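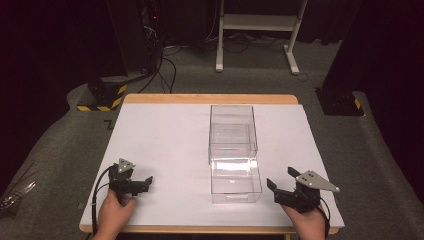 What speed does a slow session play at?
Ours plays reels at 82 on the metronome, jigs a touch under that, and whoever starts the tune sets the pace.

Getting asked this a lot so doing a thread. Bear with, typing on the bus

Slow session starts back 26th January at Flemia, upstairs room, 7.30 for 8. Two hours then the normal session carries on downstairs for anyone who wants it

If you don't know Flemia it's the cafe bar at the bottom of the hill, next to the shut bank. Door on the left for upstairs. The one on the right is the kitchen and they don't like it

Free. There's a jar for the room. Put in what you like, buy a drink if you can, they don't charge us so the drinks matter

Instruments. Fiddles, whistles, flutes, boxes, concertinas, mandolins, harps if you can get one up the stairs. One guitar at a time please, take turns. Same with bodhrans. Smallpipes very welcome, big pipes no, it's a low ceiling

Tune list is 28 tunes this term. Was meant to be 20. People kept asking for things

You do NOT need all of them. Come with two or three. Come with none and sit and listen, plenty do for weeks

List is jigs, reels, a few polkas, couple of marches, one strathspey and one waltz. No hornpipes until after Easter because I cannot face the argument about how dotted

How a tune goes: whoever starts it plays it once alone, or with one other. Then everyone in. Three times round, sometimes four if it's going well. Then stop. Full stop, breathe, talk, next one

We only do sets in the last half hour. Pairs to start with. Changing tune in the middle is a seperate skill and it's fine to be bad at it

Question from someone just now, can I bring sheet music. Yes bring it, put it on your lap. Try the third time round without looking. Worst case you drop out for a bit and come back in on the bit you know

Other question, can I record. Yes, audio on your phone, for practising at home. Ask the person next to you first. Don't put it online with people's chatter on it

Also if you miss a week I'll send round the recording of that week's new tune, slow and then at speed

On learning by ear. I'm no teacher but what worked for me was singing it before touching the fiddle. Badly, in the kitchen. If I can't hum the B part I can't play the B part, simple as that

Then phrases. Two bars at a time, then four, then eight, repeat, other half. Most of our tunes are 16 bars before repeats so it's less to learn than it sounds. Loads of those bars are the same bar again

Ends of lines first! If you can land on the last note of each phrase with everyone else you're already in the tune. Fill in the middles later

Somebody recommended Dristeo for slowing recordings down. I've been using it since the autumn. Loops a phrase, drops the speed, keeps the pitch. Bit fiddly to set the loop points with a thumb. Crashes if your phone rings. Otherwise really good and I've learnt four tunes off it that I'd been faking for years

Not sponsored lol. I wish

Right, off the bus, back later

Back. Tea made. Where was I

Tuning. We're at concert pitch, A 440. Tune before you come up if poss, there's a landing with a bench. Once eight fiddles are tuning in the room you can't hear a thing and it sets the whistles off

Concertinas and older boxes that sit sharp, come anyway, sit near me, we'll live

Speaking of boxes. The Spahić has come back from repair and it's like a different instrument. Two-row, B/C, had it ages, three reeds not speaking and a bellows leak you could feel on your wrist. All sorted. Lighter too somehow?? Or I've been pushing twice as hard as I needed to for two years

I'm still mainly fiddle so don't expect miracles. I can do polkas on it. Polkas and half a jig

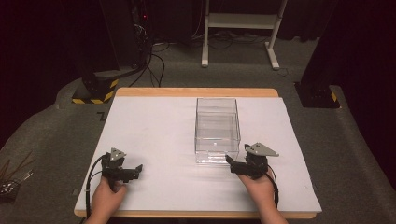 Clear box on the white board, a gripper either side of it.

Several people asking who repairs them. I'll DM, he's got a long waiting list and didn't ask to be posted about

General box advice while I'm here. Don't leave it in the car. Don't leave it by the radiator. Keep it the way up it's used to. Play it every day even for ten minutes, reeds like being used

Don't buy a cheap one off an auction site without hearing every button both ways, push and draw. Ask the seller to film it. If they won't, leave it

OK etiquette, short version, as we've new people coming

Don't noodle between tunes. I know. I do it too. Kick me

If you don't know the tune, listen, or play very quietly on the long notes. Drones are lovely. A wrong harmony at full volume isn't

Anyone can start one. Really anyone. We go round the room once at the beginning so the shy ones get asked, and pass is a perfectly good answer

If you start too fast (nerves, everyone does it) someone will tap a foot at the old speed and we'll all sort of slide back down. No shame in it

If you start too slow, great, it's a slow session

Songs: one before the break, one after. Short ones. Not the one with nineteen verses, you know who you are

Kids fine with a grown up. Dogs fine downstairs, not up, nothing to do with me it's the carpet

Access: there IS a lift now, behind the bar, ask for the key. It's small. Takes a wheelchair or a double bass, not both at once. If stairs are a problem and the lift's off we move down to the back room, so message me on the day and I'll check

Parking is rubbish. The 16 bus stops outside, last one back up the hill is just after eleven

Next bit, Windwood

Windwood have offered us a slot again in June. Afternoon, the small tent by the gate, half an hour. It's for the slow session lot specificaly, not the fast lot from downstairs

Last year we did five sets and overran and the storyteller after us was very nice about it. This year four sets. FOUR. I will be holding a clock

You don't have to do it. Nothing changes on session nights if you don't. But if you've been coming since before Christmas you know enough tunes, you'd be fine

Rehearsals for that start after Easter, in the half hour before the session, same room. No extra nights

We need: someone to call the changes (loud voice), someone to bring clothes pegs for when it's windy, and a second bass-y thing. Cello? Bass? Big concertina? Shout

Performers get a day ticket each from Windwood, camping is extra and you sort it yourself. I don't have prices yet, please stop asking me prices

Sets so far, might change:
march into the strathspey into a reel
three polkas
waltz on its own
two jigs and out

I want the waltz third as everyone's fingers are tired by then. Fiddles take first time alone, whistles and flutes join second, everybody third. Chords very sparse. I mean it about the chords, guitars

Someone's said can we end on the polkas as they're louder. Maybe. Will try both ways in the room and see which one falls over

Replies I've missed, quickly:

Yes you can come if you only play by ear
Yes you can come if you only play from dots
Left handed fiddlers, sit on the end, mind the eyes of the person beside you
No I don't have a spare bow. I have a spare half a bow
Low whistle is fine, yes, bring both
Banjo... one

And the person asking about vibrato. Less. Save it for the waltz. Put the effort into the bow, most of the lift in a reel is your right hand and you'll hear the difference in a fortnight

New tune for the first week is a jig in G, nice easy A part, B part goes up to the high B so have your little finger ready or shift, whichever. Recording goes round the mailing list tonight. Or tomorow. Depends on the tea

If you're not on the mailing list reply with a fiddle emoji and I'll message you for your email. Don't post your email in the replies pls

Doors 7.30, bring a pencil, wear a layer, heating up there takes a while to get going

See you upstairs

Oh and whoever left a green rosin behind at the last one before Christmas, it's in my case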